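자동화 장비 도입 검토 회의록

회의명: 운동시설 청소 자동화 장비 구매 및 예산 검토 회의
일자: 2020년 5월 27일
장소: Flendville 체육센터 2층 회의실
참석: 시설운영팀, 구매팀, 재무팀, 안전관리 담당, 정보통신 담당
배포: 참석 부서, Rutherford 분관 시설운영팀

1. 전차 회의 결과 확인

4월 회의록은 수정 없이 승인됨. 당시 미결 사항이었던 청소 대상 기구 목록은 시설운영팀이 작성을 완료하여 제출함. 목록에 등재된 기구는 본관과 Rutherford 분관을 합하여 124대이며, 유산소 기구, 중량 기구, 벤치류로 구분되어 있음. 스트레칭 매트와 소도구는 이번 검토 범위에서 제외함.

분관 목록 중 폐기 예정 기구가 포함되어 있다는 지적이 있었음. 시설운영팀은 폐기 승인이 완료되지 않은 기구이므로 목록에 유지한다고 답변함. 폐기 승인 후 목록을 개정하기로 함.

2. 검토 대상 장비

구매팀이 두 가지 방식의 견적을 보고함.

가. Skevinen 바닥 청소 로봇: 자율주행식 건식 흡입 및 물걸레 겸용. 충전대와 지도 작성 소프트웨어 포함. 기구 사이 통로 청소에 한정됨.

나. Pustetti 이동형 양팔 로봇: 주행부 위에 팔 두 개를 탑재한 형식. 천을 쥐고 기구 표면을 닦는 작업을 대상으로 하며, 작업별 동작 설정은 별도 용역으로 견적됨.

가 항목은 시판 제품으로 납품 조건이 확정되어 있음. 나 항목은 공급사가 시범 운영 계약을 우선 제안하였고, 구매 단가는 시범 운영 종료 후 확정하는 조건임. 재무팀은 단가가 확정되지 않은 품목을 본예산에 편성할 수 없다는 의견을 제시함. 시범 운영비를 용역비로 편성하는 방안에 대해서는 이견이 없었음.

3. 표면 닦기 작업의 요구 조건

시설운영팀이 현행 수작업 절차를 설명함. 좌석 패드는 접은 수건으로 윗면을 닦고, 이어서 패드와 패드가 만나는 틈을 닦음. 윗면은 평면에 가까워 일정한 힘으로 왕복하는 동작으로 처리할 수 있으나, 틈 부위는 수건을 눌러 밀어 넣는 동작이 필요함.

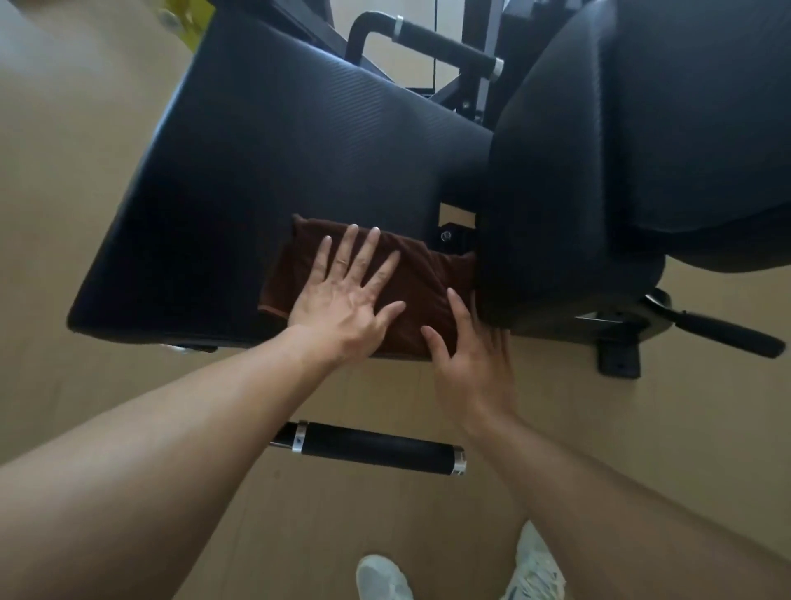 그림 1. 좌석 패드와 인접 쿠션 사이 틈의 수작업 닦기(양손, 접은 수건 사용)

논의된 기술 사항은 다음과 같음.

틈 부위 작업 시 수건이 밀려 접힘이 풀리면 닦는 면이 확보되지 않음. 한 팔로 수건을 고정하고 다른 팔로 누르는 동작을 평가 항목에 포함할 것. 한 팔 로봇의 추가 견적은 이 항목의 충족 여부가 확인된 경우에 한하여 접수함.

패드 표면의 재질과 무늬가 부위에 따라 다름. 사선 골이 있는 비닐 면과 매끈한 면에서 마찰이 달라지므로, 위치 제어만으로 누르는 힘을 유지할 수 있는지 공급사에 질의함. 손목부 힘 센서는 선택 사양으로 견적되어 있으며 기본 사양으로 변경을 요청함. 누르는 힘의 상한은 20 N으로 가정하고 공급사 의견을 받은 뒤 확정함.

패드 아래의 발포 손잡이, 손잡이 끝의 금속 부품, 조절 레버는 팔의 접근 경로와 겹칠 수 있음. 안전관리 담당은 레버 접촉으로 좌석 위치가 변경되는 경우를 위험성 평가에 추가하도록 요구함. 볼트와 브래킷이 노출된 부위는 닦기 대상에서 제외하고 점검 시 별도로 청소함.

주행부가 기구 옆에 정지할 수 있는 최소 통로 폭은 공급사 자료에 기재되어 있지 않음. 현장 실측값과 대조할 수 있도록 치수 도면을 요청함. 분관은 기구 간격이 본관보다 좁아 별도 확인이 필요함.

4. 수건 공급 및 회수

양팔 로봇은 깨끗한 수건을 집고 사용한 수건을 회수함에 넣는 작업까지 포함하여 평가함. 초도 물량은 수건 1000장으로 산정함. 재무팀은 기존 세탁 용역 계약의 처리 한도를 초과하는지 확인을 요청함. 수건 규격은 한 종류로 통일하되, 색상은 비전 인식 시험 결과를 본 뒤 정하기로 함. 어두운 색 수건은 검은색 패드 위에서 경계 검출이 불안정할 수 있다는 정보통신 담당의 의견이 있었음.

세척제 분사 기능은 이번 사양에서 제외함. 세척제는 직원이 수건에 미리 적시는 방식을 유지함.

5. 예산

바닥 청소 로봇은 자산취득비로 편성함. 양팔 로봇은 시범 운영 용역비로 편성하고 기간은 13주로 함. 설치, 교육, 철거 비용은 용역비에 포함하며 소모품은 별도 항목으로 분리함. 파손 시 부담 주체가 견적서에 명시되어 있지 않으므로 계약 조건 협의 시 확인함.

무선망 증설 비용은 정보통신 담당 부서 예산으로 처리할 것을 재무팀이 제안하였으나, 정보통신 담당은 해당 과목의 잔액이 부족하다고 답변함. 합의되지 않아 차기 회의로 이월함.

6. 결정 사항

가. Skevinen 바닥 청소 로봇 구매 절차 개시를 승인함. 납품 장소는 본관으로 한정함.
나. Pustetti 양팔 로봇은 시범 운영 계약을 전제로 협의를 진행함. 구매 여부는 결정하지 않음.
다. 시범 운영 대상은 본관 중량 기구 구역으로 하고 운영 시간은 폐관 후로 제한함.
라. 틈 부위 닦기를 필수 평가 항목으로 지정함.

7. 후속 조치

구매팀: 힘 센서 기본 사양 적용 견적, 치수 도면, 파손 부담 조건 접수
시설운영팀: 본관 및 분관 통로 폭 실측, 기구별 닦기 부위 표 작성
안전관리 담당: 조절 레버 접촉 항목을 포함한 위험성 평가서 초안 작성
재무팀: 세탁 용역 처리 한도 확인, 용역비 과목 검토
정보통신 담당: 무선망 증설 산출 내역 제출

차기 회의 일정은 공급사 회신 접수 후 구매팀이 통보함.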